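Folding ribbed towels, always one corner comes out wrong
Household and Laundry > Linen and towels

Burimari22
4th August

Hello all, I am new here and English is my second language, so please be patient with my questions. I have bought a set of ribbed towels for our small guest room and I try to fold them so that all look equal on the shelf. 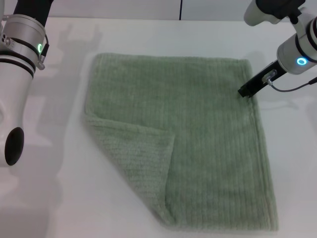
My problem is the corners. With my old flat towels I fold in half, again in half, and it is finished. With the ribbed ones the edges do not want to meet. I pull one side, then the other side becomes too short. After washing it is worse, the hem has become a little wavy and I do not know any more which edge I should trust. How do you do it? Do you begin from the long side or from the short side?

hullell_linen
Welcome! Long side first, always. Fold lengthwise in three, then in half, then in half again. The ribs then run along the length of the parcel and it lies quite flat. If you fold across the ribs first you get a fat roll at the fold and the pile leans over.

And do not trust the hem, trust the ribs. Take one rib near the edge and follow it with your finger from top to bottom. Fold along that line, even if the hem goes a little in or out.

Floltik
I don't agree with three parts. For a hand towel it is too narrow, you end up with a sausage. Half and half is enough. The three parts are for bath towels on a deep shelf.

Is the towel in your picture a hand towel? It looks not much longer than it is wide.

Burimari22
Yes, for the hands. In the picture one corner at the bottom is turned over, and there you can see what I mean with the ribs: on the turned part they go sideways and on the rest they go up and down. When I fold straight, I can use this as a control. If the ribs on top are not parallel with the ribs under, I have folded crooked. But knowing that it is crooked does not help me to make it straight!

hullell_linen
Then you have already the best tool. Hold the two corners of the short side, one in each hand, and give one good shake before you lay it down. Most of the crookedness is from the washing machine, the fabric is twisted. Smooth it with the flat hand, in the direction of the ribs only. Across the ribs you stretch it.

Atallah_34
Do you use softener? I had the same trouble with wavy hems, and for me it was the dryer and not the folding. The hem band shrank and the middle part did not, so the edge could never be straight. Now I wash at a lower temperature and hang them by the short side. The old ones stayed wavy, I must say.

Floltik
Softener is bad for towels in any case, they stop to drink the water.

Atallah_34
This was not my question, but yes, I know this opinion. I use a small amount and my towels dry perfectly well.

Burimari22
No softener here. Dryer yes, on the hot programme. I will try the line with the next wash.

I have now tried both ways of folding. In three parts it was too narrow for my shelf, so there I must agree with Floltik, but following one rib with the finger was a very good advice. Three towels are folded and two of them I would show to a guest.

hullell_linen
Put the third at the bottom of the pile with the fold to the front. Only the front fold is seen.

Floltik
Or iron the hem before folding, with a bit of steam. Only the hem, not the ribs.

hullell_linen
Please do not iron towels. Life is short.

Burimari22
I have ironed one hem while you were writing. It is flatter, but now it looks different from the other two. I will wash all of them again and hang them on the line, and write here how they came out.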